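Clendier Pair: two-arm demonstration kit

Bench kit for recording example tasks, one pair of arms per table 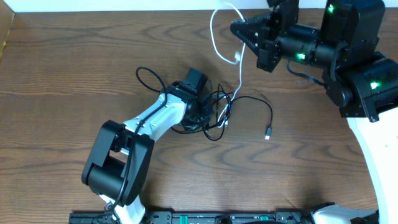

Clendier Pair from head height. Right gripper closed, USB-C plug on the table.

The Clendier Pair is for people who need a learning system to pick up a job by example and have accepted that somebody will have to supply the examples. You do the task, the arms record it, you do it again. Customers who enjoy folding the same tea towel all afternoon will be very happy with it.

The arms are white links and black joint modules on a black base rail. Put the rail on any solid table and clamp it. Then clamp it properly.

Recording is handled by Demunov, our capture software, which saves joint positions, gripper opening and the head camera view against one clock. Start and stop are on a foot pedal. Bad takes can be binned with a double press, and you will get quick at the double press. One charge-free licence covers one bench. Files export to Ovirent format or to plain folders, if you prefer to do your own tidying.

Cabling is supplied in generous lengths. We do sell a cable sleeve set. It is the accessory most often ordered second.

In the box
Two arms
Base rail with clamps
Head camera and bracket
Foot pedal
Power supply and leads
Demunov licence, one bench
Hex keys, including the one you will lose

Specification
Reach per arm: 510 mm
Warranty: 18 months
Setup guide: 9 pages, 2 of them about clamping

Price: £2,299 excluding VAT
Grippers: parallel jaw as standard. The Antoniadis soft fingertips fit the same mount and are sold separately.
Availability: next batch ships in April

Not suitable for use near food, liquids or colleagues who like to lean on things. Please read the safety sheet before switching on.

Add to basket
Ask for a bench quote
Download the setup guide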